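Getting wool sweaters clean by hand without felting them
Posted in Laundry and Fabric Care - 6 replies, 3 shown

gillbridge_attic
I inherited four wool sweaters and a cardigan from an aunt. They have been in a cedar chest for years and smell like it. No moth holes that I can find. The tags are either gone or say hand wash only. The dry cleaner in Gillbridge wants $49 for the lot, and I would like to learn to do it myself.

We have a laundry sink with a ribbed washboard molded into the left side. My first thought was to put it to use, but a neighbor told me that would ruin the wool.

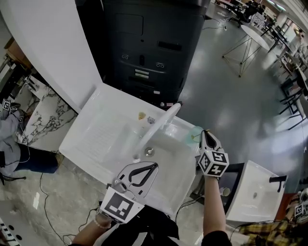 What I need to know

1. Can wool go anywhere near a washboard?
2. What water temperature, and how long should it soak?
3. How do I dry them? We have hard water and a small apartment with no yard.

I have regular liquid detergent and a bottle of Pindent wool wash that a store clerk recommended. The cap has no measuring line.

Thaweesak
Skip the washboard. Rubbing plus soap plus a change in temperature is how you make felt. Ridges are fine for socks, work shirts and collars. They are not for knits.

Here is what I do, and I have washed the same two sweaters this way every spring for years.

Fill the sink with cool to lukewarm water. Put the wool wash in first and swish it so it is spread out. I use about two teaspoons for one sweater. Turn the sweater inside out and push it under until it stops floating. Leave it for 15 minutes. Don't wring it, don't scrub it, and don't hold it under a running faucet. Let the water out, press the sweater against the side of the sink, then lift it with both hands under it so it doesn't stretch. Rinse in water of the same temperature. That part matters more than the exact number on the thermometer.

Do one at a time. Old dyes can bleed, and a red cardigan will get on everything.

For drying, roll it up in a thick towel and kneel on the roll. Then lay it flat on a dry towel and pull it back into shape. Measure it across the chest before you wash so you know what shape that is.

zultora
I just use baby shampoo and it comes out fine. Never had a problem. The cedar smell goes away if you hang them outside.

pindle_and_post
Agree with Thaweesak on nearly all of it. Two additions, one for hard water and one for drying in an apartment.

With hard water, wool can dry stiff. I add a tablespoon of white vinegar to the last rinse and it helps. I wouldn't go over that amount on old wool.
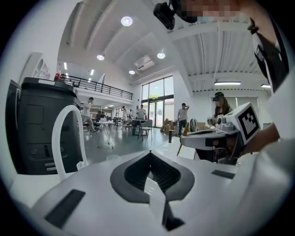 Drying flat indoors takes longer than people expect. A heavy cardigan took me from Sunday morning to Tuesday, turned over twice. Pick a spot with moving air and no direct heat. Anything with vents near the base, like the tall black machine here, should have clear space in front of it, so don't let a towel or a sleeve hang over them. I put a mesh rack across the bathtub and leave the door open. A small fan on low cuts the time by half, pointed past the sweater and not at it.

Don't hang them outside while they are wet, whatever the reply above says. The shoulders will grow. Airing them on a hanger for an afternoon before the wash is okay, and it did get rid of most of the cedar smell in mine.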